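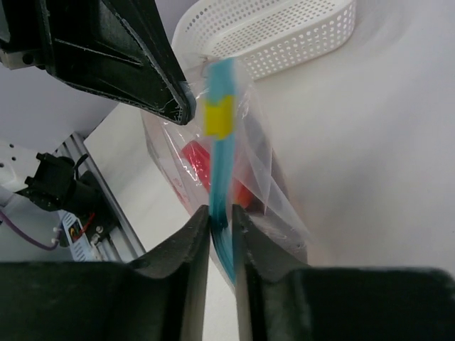
Resealable Bags for Small Food Portions: Handling of the Blue Closure

Student project report
Usha Chettiar
Packaging and Handling elective, Thevar workshop
24 September 2023

1. Scope

The report covers one clear bag with a blue closure, the food pieces packed in it, and the white basket used for storage. It continues the bag survey begun in January, which dealt with paper and cloth. Shelf life and seal strength under load are outside the scope.

2. Materials

The bag film is clear and thin enough to crease under its own weight. The closure is blue along its whole length and carries a yellow tab. The color contrast matters for this project: clear film is hard to see against a pale surface, and the blue strip gives the eye a line to follow.

The contents are food-shaped pieces taken from the Zinen set. They were chosen for differences in shape. A round piece rolls to the lowest point of the bag and pulls the film into a hump. A long piece lies at whatever angle the film allows and can push against the closure from inside.

The work surface is white. The walls are pale gray and enclose the surface on three sides. The basket is white plastic with perforated sides. 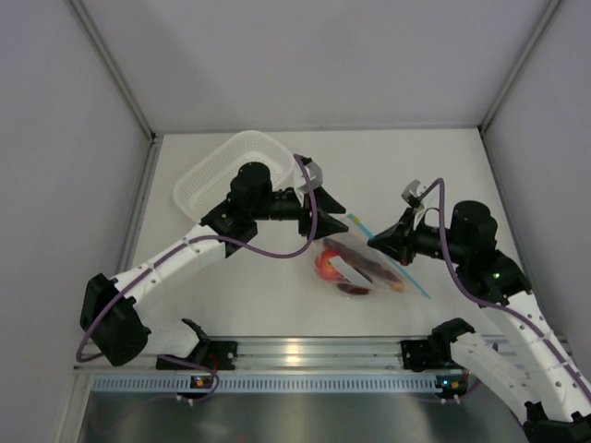 Figure 2. Bag with contents on the work surface; basket at upper left.

3. Method

Step 1. Lay the bag flat with the label strip up.
Step 2. Move the contents away from the closure by lifting that side of the bag.
Step 3. Take hold of the blue strip at one end. Do not take hold of the film.
Step 4. Follow the strip to the other end, keeping tension on the film.
Step 5. Place the bag in the basket with the closure facing up.

The 5 steps were written out before the first trial and were changed once. In the first version, step 2 came after step 3, and the long piece was often left lying across the closure line. The order was reversed and the wording of step 3 was made stricter.

Trials were logged on the Tundley sheet, one line per trial, with a column for remarks. A trial was counted as closed only if the bag could be turned over without the strip parting at any point.

4. Observations

The film gives the most trouble. It folds into sharp corners, and the folds reflect enough light that a crease can be mistaken for an edge. Two layers of film held together feel much like one layer and the strip.

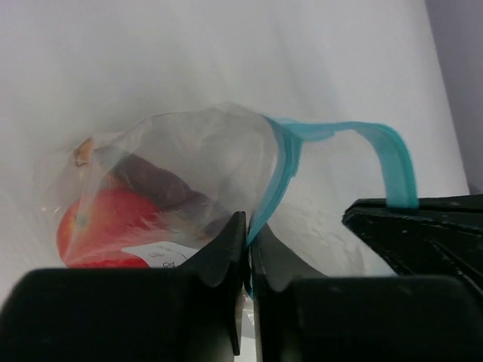

Trundness Student Reports, Vol. 2, p. 95

The strip bends easily. When slack, it forms a loop beside the bag, and the loop must be drawn straight before step 4 can be done properly. Remarks on the log sheet mention the loop more often than any other fault.

Round contents were easier to manage than long ones. An apple shape settles and stays put once the bag is on its side. The long piece shifted whenever the bag was lifted.

5. Further work

Repeat the method with a bag one size larger and the same contents. Test a matte work surface in a darker color so that the film edge can be seen. The log sheets are filed under project number 1541 in the workshop cabinet.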